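Dolora Street Kitchen – progress report to the Erlow Fund
Period: up to end of July

Short one this time, sorry, we are mid-move and the office is in boxes.

Where we are
Counter is in. Black marble with white veining, the offcut deal from Pangilinan came through and saved us a lot. Fitted in two days, one joint near the sink had to be redone. Plumbing signed off. Electrics signed off except the outlet behind the fridge, which trips. Electrician is coming back.

Shelving on the long wall is up. The short wall is waiting on brackets – wrong size sent twice.

Spend
Grant received: 2480
Spent on counter and fitting: 1331
Left: a bit tight but OK. We had 914 set aside for the drinks and tableware side and have not gone over it. Receipts are in the shared folder, two are photos of receipts becuase the originals faded.

Tableware and drinks station
This is what took most of the month. The old stuff from the Lovisdale hall was a mixed bag, chipped mugs, lids with no jars, a drawer of spoons nobody wanted. Went through all of it on the new counter. Kept the decent things, washed them, put them back by type. Chipped went out. Anything we weren't sure of went in a crate under the stairs and we will decide in the fall.
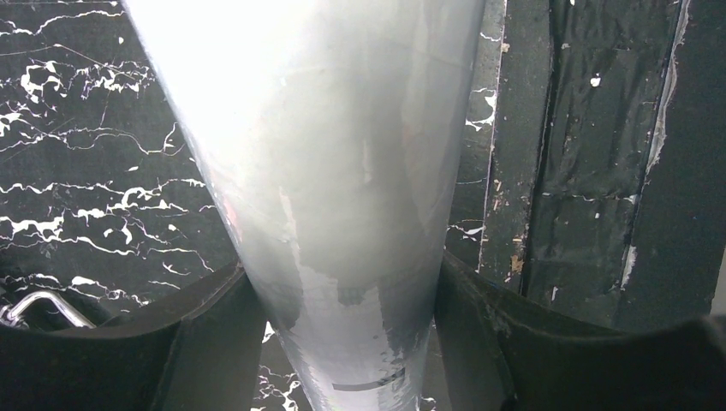
Handling was slower than planned. Shiny pieces show every smudge and have to be wiped again before they go on the shelf, so we now do those last, with a dry cloth. Tall narrow ones are a pain too, they tip if you crowd them. They are going on the lower shelf with a rail across the front – rail not bought yet.

Labels: done for dry goods, half done for the rest. The label printer ran out and the refill is on order.

Sessions
Two open evenings held in the hall while the kitchen was out of action. 74 people signed in over both. Cold food only, obviously. Several asked when hot drinks are back, we said when the outlet is fixed.

Problems
Outlet, see above.
Brackets, see above.
Storage. We underestimated how much room the boxes need while the short wall is bare. Hallway is narrow with them there, have moved what we can upstairs.
Dishwasher is loud. Works fine. Neighbors have not complained so far.

Next
Brackets up, short wall filled, hallway clear.
Rail for the low shelf.
Finish the labels.
Hot drinks back on, first evening 6 pm as before.
Decide on the second sink or drop it. We lean toward dropping it and putting the money into a proper drying rack, would need your OK as it is a change from the orignal budget. Can you let us know before we order?

Full figures will come with the final report.

Dolora Street Kitchen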